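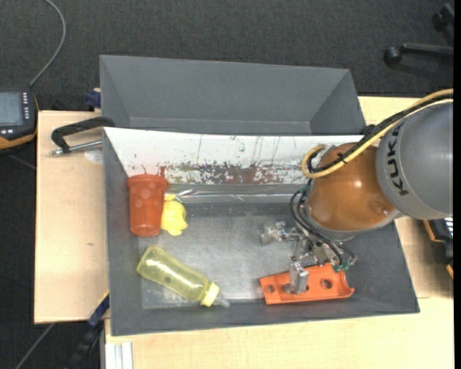
Autumn lunches — what's changing

Quick one this month as the oven man is due any minute and I still have the order to phone through.

New menu starts Mon 10 September. Soup goes back to every day, which a lot of you asked for. Leek and potato, tomato and lentil, carrot, and whatever wants using up on a Friday. Bread with it as before. The cheese rolls stay. The tuna pasta does not stay, sorry, hardly any of it was going and we were scraping trays of it into the bin by the end of July.

Prices. Soup and a roll is still 2 pounds. Hot main goes up by 30p. We held it as long as we could but cooking oil and eggs have both gone up again and the milk bill is silly. Jacket potatoes same price, beans or cheese, both if you ask nicely.

Bread now comes from Deschamps on the Stolleck road, not the supermarket. Delivered before seven, still warm some mornings. Costs a bit more per loaf but it keeps til the next day and the crusts make decent croutons, so it evens out. They don't do gluten free so we keep a seperate box of rolls in the freezer for that. Please tell the counter BEFORE you order, as they need time to thaw.

Numbers, for those who like them. We served 2910 lunches between Easter and the summer break. Best week was the hot one in June, 356, nearly all salads and we ran out of cucumber twice. Worst was the week the water was off. Enough said.

Lunch cards — the old paper ones with the stamps run out in November. Use up your stamps before then or bring the card to the counter and we'll move what's left on to a new one. New ones are plastic and go through the till. If you lose it we can look you up by surname. If you put it through the wash it will probably be fine, mine was.

Queue. Twelve till quarter past is still murder. If you can come at half past, please do, there is plenty left and you might get a seat by the window. Anyone picking up for a whole table, write it down first. Shouting across the room doesn't work, we get the potatoes wrong and then everyone is cross.

Also mugs. We are down to the chipped ones again. Have a look on your desk, on the windowsill behind your desk and in the car. No questions asked, leave them on the trolley by the door.

Allergy folder has been redone and lives on the left hand end of the counter. Red tabs for nuts, blue for milk, green for celery and mustard. The lentil soup has celery in it, the tomato one on its own doesn't. Ask if your not sure.

Recipe people keep asking for, the flapjack: melt butter, brown sugar and golden syrup in a big pan, stir in the oats and a good pinch of salt, press it down hard in a lined tin. Medium oven until the edges go brown and the middle still looks too soft. Leave it in the tin till cold or it falls to bits. Cut with a bread knife.

Soup ideas to the counter please, on paper. No more beetroot.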